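Search this site
Search
Enter keywords

Course: Households, Objects and Storage
Handout 4: How people decide what to keep

In the last lecture we spoke about how objects come into a home. Today we look at the other direction, and at the long time between, when a thing is neither used nor thrown away. In the reading this is called the "resting period." I will use the same term, although I do not like it very much.

Please read pages 2 to 14 of the Nollora reader before the seminar. The second chapter is optional, but it helps with the written task.

1. The resting period

Most objects in a home are at rest on any given day. A winter coat rests in July. A fish kettle may rest for ten years. The owner does not think of these two cases as the same, and this difference is our first topic.

The coat has a known date of return. The kettle has only a possible one. In the Kemeys household survey, which we use through the whole course, people were asked to name the last time they touched each object in one cupboard. The survey recorded 1416 objects. For 658 of them the owner could not give any answer, not even the year. Yet when the same owners were asked if these objects could be given away, the usual reply was "not that one."

Notice that the survey did not ask about value. Some students wrote in their November papers that people keep what is expensive. The data does not let us say this. It only says that forgetting an object and being ready to lose it are two separate things.

2. Visible and closed storage

The second question is what the container does to the object inside it. A closed cupboard hides its contents, so the owner must remember them. An open shelf shows everything, but then the shelf must be dusted and arranged, and many people feel it is judged by guests. Between the two there are glass doors, wire baskets, and clear or tinted boxes.
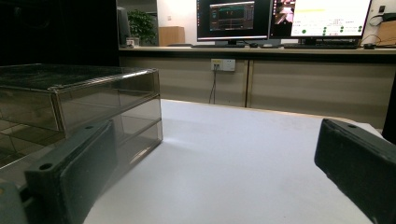 Ryan Bainbridge objected to this division when I gave the lecture last year, and I include his point because it was a good one. He said that after a few weeks people stop seeing what stands on an open shelf, so for the memory it is as closed as a cupboard. In his view we should ask how often the hand goes to a place, and leave the eye out of it.

I agree with him in part. The Poltia interviews support him for kitchens, where people reach for the same few things and could not name what stands behind them. For desks and bedrooms the interviews go the other way. There, people often said that they kept an object in view "so that I will deal with it" — letters, a broken watch, a gift they had to return. The object worked as a message to themselves. Whether the message was obeyed is another matter, and the interviews are weak on it.

3. Sorting by kind, sorting by moment

There are two common ways to group small things. Sorting by kind puts all batteries together, all thread together, all keys together. Sorting by moment puts together what is used on one occasion: the candles with the matches and the good napkins.

Ramaretti's essay (in the reader, page 151) argues that people begin by kind and move to moment when they have children. I find the argument attractive but the evidence is thin. The essay uses only families who moved house in the same year, and moving forces a person to sort by what fits in the carton.

For the written task, choose one drawer in your own home. Write down what is in it, which of the two systems it follows, and where the system breaks. One page is enough. Do not tidy the drawer first.

Terms to know for the quiz: resting period, date of return, closed storage, sorting by moment.

Related items
Handout 3: Gifts, purchases and things that were left behind
Handout 5: The attic and the rented unit
Reading list, second half of term
How to cite the Kemeys survey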